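Wildlife tourism has a measurement problem, and most of the argument about whether it helps or harms animals gets stuck there. Operators quote visitor numbers. Critics quote incidents. Neither figure tells us much about how an animal spends its day.

Take the riverside reserve outside Natville, where I have worked two seasons on the visitor side. The management plan limits boat traffic to six trips a day in the calving months and allows up to 100 visitors through the main gate each morning. Both limits are well enforced. The rangers log each boat, the gate staff log each ticket, and the totals go into a yearly report that is used to show that the herd is protected.

The deer do not respond to the totals. They respond to distance, noise and timing. One boat that drifts with its engine off past the east bank causes a few animals to raise their heads. One boat that stops, restarts and reverses for a better view can move the whole group off the grazing strip and into the reeds. In the report these are the same event, entered on the same line. 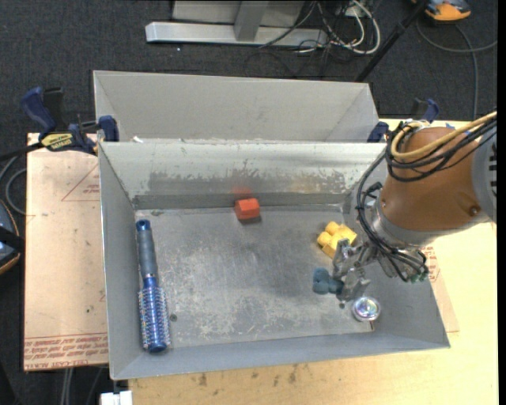
A better plan would limit disturbance directly. The method is old and fairly cheap. An observer on the bank records what a chosen animal is doing at fixed intervals: feeding, resting, alert, moving away. The same animal is watched before a boat arrives, while it is present and after it leaves. The useful result is the time it takes to go back to feeding. If that time grows over a season, the limit is too loose or the pilots are driving badly, and the trip log will help tell which.

Ifigeneia Liapis, who ran the bank surveys before the budget for them was cut, set the minimum watch at four hours. Her reasoning was that shorter watches catch the flight and miss the recovery. I think she was right, and I think the two-hour watches that replaced hers are close to useless for setting policy. They are good for training new staff.

The usual objection is cost. Raptis, which holds the boat license, argues that an observer's wage would have to come out of ticket prices and that visitors would go elsewhere, most likely to Borus, where the rules are weaker. This deserves a serious answer. Some visitors would go. But the license already includes a conservation fee, and almost all of it is spent on the gate, the parking area and signs. Moving part of that fee to observation would not change the ticket price.

A second objection is that observers disagree with each other. They do. "Alert" is a judgment, and a tired person makes it differently at the end of a shift. The standard fix is to have two people score the same animal for part of each watch and to publish how often they match. A number with a known error is still more useful than an exact count of the wrong thing.

I would also drop the fixed daily limit outside the calving months and replace it with a closing rule: when recovery time on the east bank passes a set value, that bank closes to boats for the rest of the day. Pilots would dislike the uncertainty. They would also have a direct reason to keep their engines off — something the present rule does not give them.

The license comes up for renewal in September. The draft terms keep the six trips and the gate limit, and mention bank surveys only as "desirable." That word should be changed to "required," with the watch length written in beside it.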